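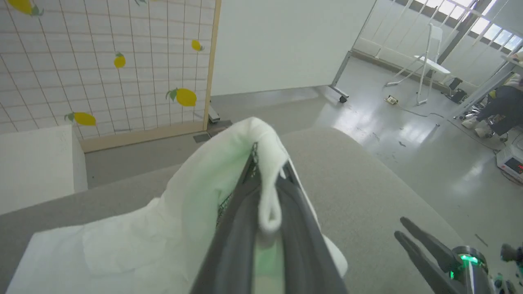 Pumping Out the Ostivent Quarry

I spent two nights in August on the rim of the old Ostivent quarry, listening to a diesel pump and eating terrible crackers. I loved it!

Dorian Besson runs the dewatering crew out of Lornport, and he'd promised me it would be dull. The job was to lower the pond enough for the county to inspect a cracked culvert. They had 680 feet of hose running downhill to a row of settling tanks, and every coupling got checked by hand before anyone touched the starter (Dorian carries spare gaskets in his lunch box).

The Langlois rental yard sent five tanks. Only four went into service - the last had a sticky valve, and Mathis Courtois spent most of an evening swearing at it in two languages.

What surprised me was how much of the work is mud. You can pump clear water all day long, but once the intake gets near the bottom everything slows down, the filters clog, and somebody has to wade in and move the float. At 4 a.m. that somebody was Mathis. I held the flashlight, and he let me keep the old gasket.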